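4. Covering and marking out the tabletop

This section covers the paper surface, the tape grid and the placing of plates and sponges. Complete Section 3 (Clearing and wiping down) first. If the table already has a paper cover in usable condition, go directly to 4.5.

4.1 Materials

Brown kraft paper, on the roll
Blue painter's tape
Masking tape, for the underside of the table only
Steel rule and a tape measure
Soft pencil
Utility knife with a fresh blade
Dry lint-free cloth
Plastic plates, yellow and white
Sponge blocks

Paper and tape are kept on the lower shelf of the Bekano cabinet. Plates and sponges are in the Sutard bins next to the sink. Reorder through Lâm Quan when the last unopened roll of paper is taken into use. Do not substitute white butcher paper. It has a glossy side that lifts the tape.

4.2 Laying the paper

1. Check that the tabletop is dry. Moisture under the paper raises blisters that do not flatten again.

2. Unroll the paper along the long side of the table with the curl facing down. Leave it to relax for 28 minutes before cutting. In humid weather, leave it overnight.

3. Cut the sheet so that it overhangs each side enough to be folded under and taped. Cut on the cutting mat, never on the tabletop.

4. Where the paper meets a mounting plate, cut from the nearest edge of the sheet in to the plate, fit the paper around it, and trim flush. The paper must not lie under or over the plate.

CAUTION: Do not run the knife along the side of a mounting plate. Mark the line with pencil, pull the paper back, and cut it away from the metal.

5. Smooth the paper from the center toward the sides with the cloth. Use the flat of the hand only on the last pass.

6. Fold the overhang under and secure it with masking tape. Work on opposite sides in turn so that the tension stays even.

NOTE: Light creasing is acceptable. A crease that can be felt with a fingernail and crosses a cell where plates will stand is a reason to lay a new sheet.

4.3 Marking the grid

The grid divides the surface into cells. Each cell is 403 mm deep and 378 mm wide, measured between tape centerlines. The difference is small and the cells look square in use, but the two dimensions must not be swapped. The long dimension runs front to back.

1. Measure from the front left corner of the table, not from the edge of the paper. The fold is never perfectly straight.

2. Mark the vertical lines first. Make one pencil tick at the front edge and one at the back edge for each line.

3. Lay the tape from the front tick to the back tick in one length. Hold the roll low, keep the tape just clear of the surface, and let it down onto the line. Tape that has been stretched will creep back within a day and pull the paper with it.

4. Press the tape down with the cloth.

5. Mark and lay the horizontal lines in the same way, across the vertical ones. Do not cut the tape at the crossings.

6. Check both diagonals of the front left cell. They should agree to within 2 mm. If they do not, lift the horizontal lines and repeat from step 5. The vertical lines are seldom at fault.

NOTE: Tape may be lifted and relaid once. After that it takes paper fibers with it and should be discarded.

4.4 Cell names

Cells are named by column letter and row number. Columns run from left to right, starting at A. Rows run from front to back, starting at 1. The front left cell is therefore A1.

Do not write cell names on the paper. The table plan on the inside of the cabinet door is the only reference, and it is reissued by Thảo Cù whenever the layout changes. Plans dated before September use the older numbering from the back edge and should be thrown out.

4.5 Placing the plates and sponges

1. Take the plates from the bin and inspect both faces. Reject any plate with a crack, a warped rim or a raised molding mark on the base. A plate with a raised mark turns when touched.

2. Wipe the base of each plate with the dry cloth. Crumbs and grit under the base leave scuffs in the paper.

3. Lower the plate flat onto the paper. Do not slide it into position.

4. Put one sponge block in the yellow plate. The block may lie at any angle but must rest inside the rim, with no corner on top of it.

5. Use a dry block. A damp sponge marks the plate, swells, and is heavier than the plan allows for.

6. Leave the white plate without a sponge unless the table plan says otherwise.

A laid table, with the sponge block lying at an angle in the yellow plate:
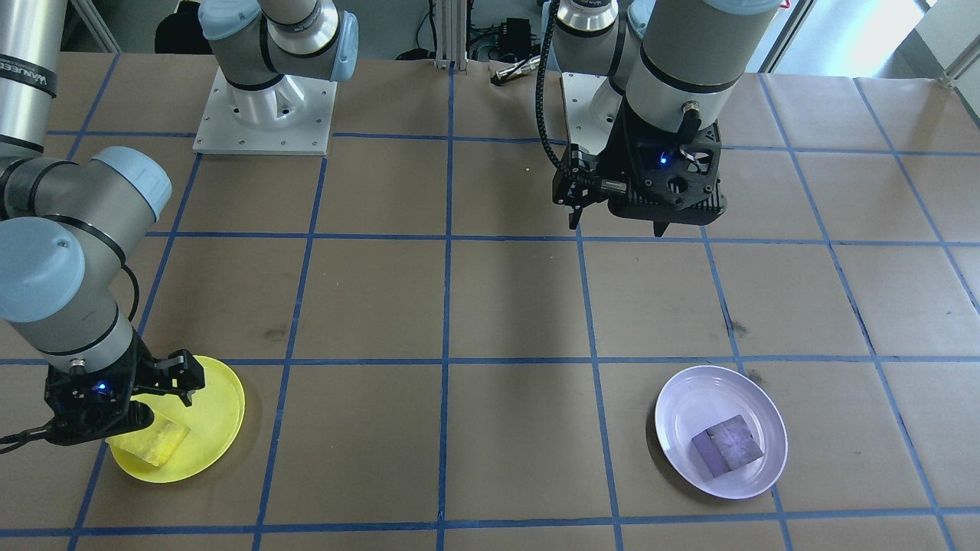 4.6 Checking the surface during use

Carry out this check at the start of each day and again after any spill.

1. Look along the surface from the front edge at a low angle. Raised tape ends and blisters show up best this way, with the ceiling lights on and the blinds closed.

2. Press down any raised tape ends. If an end will not stay down, cover it with a short piece of new tape laid in the same direction.

3. Inspect for dark smudges. Compare them with the smudge record kept with the table plan. Old smudges may stay. New ones are added to the record with the cell name and initials.

4. Try a dry cloth on a new smudge before anything else. Stop as soon as the paper begins to pill.

CAUTION: Do not use water, alcohol or spray cleaner on the paper. All three darken it and loosen the tape. An eraser may be used on pencil marks but polishes the surface, so keep it to the ticks at the edges.

5. Replace the sponge block if it has torn, stiffened or lost a corner. Blocks are not washed for reuse on the table. Used ones go in the box under the sink for general cleaning.

4.7 When to replace the paper

Replace the whole sheet when any of the following applies:

a tear reaches a tape line
a smudge cannot be told apart from the rim of a plate at a distance of one cell
the paper has separated from the tabletop over more than half a cell
a liquid spill has soaked through

Scuffs, faint creases and small smudges are not grounds for replacement. The sheet is expected to show wear. Patching with a second layer of paper is not permitted — the step at the edge of the patch is enough to tip a plate.

To remove the old sheet, peel off the masking tape underneath, then roll the sheet up from the back with the painter's tape still in place. Roll it face inward. Remove adhesive residue from the underside of the table with a plastic scraper.

4.8 Faults and remedies

Tape lifts at the crossings
The lower strip was not pressed down before the upper one was laid. Lift the upper strip back past the crossing, press down the lower strip, relay.

Grid lines bow toward the middle of the table
Tape was stretched during laying, or the paper had not relaxed. If the bow is less than the width of the tape, leave it. Otherwise strip the affected line and relay with new tape.

Plate rocks
Check for grit, then for a crease under the base, then exchange the plate. If the second plate also rocks in the same place, the tabletop joint is proud. Report it to Shinji Kikuchi and leave the cell out of use.

Plate slides too easily
The paper has been polished by wiping. Turn to 4.7 and treat as a worn sheet, even if it looks clean.

Sponge sticks to the plate
The block was put away damp. Discard it and wash and dry the plate.

Paper drums or crackles when touched
The overhang has come loose on one side. Retape, starting at the middle of that side.

4.9 Storage after use

Stack plates by color, no more than ten high, with the bases down. Sponge blocks go in the open Sutard bin, never in a lidded one. Return the knife to the Prirnasis drawer with the blade retracted. Put the steel rule back on its hook and not on the paper, where it leaves a gray line that will not come off.

If the table is to stand unused for more than a week, remove the plates and lay a clean bedsheet over the surface. Plastic sheeting traps moisture and must not be used.

Questions about this section go to Lucía Aranda. Corrections to the cell dimensions have to be agreed with Bảo Bạch before the plan is changed, including for the second table in the Sitthichai room, where the same dimensions apply.

Section 4 last revised January 2018. Replaces the loose sheet "Table covering, short version."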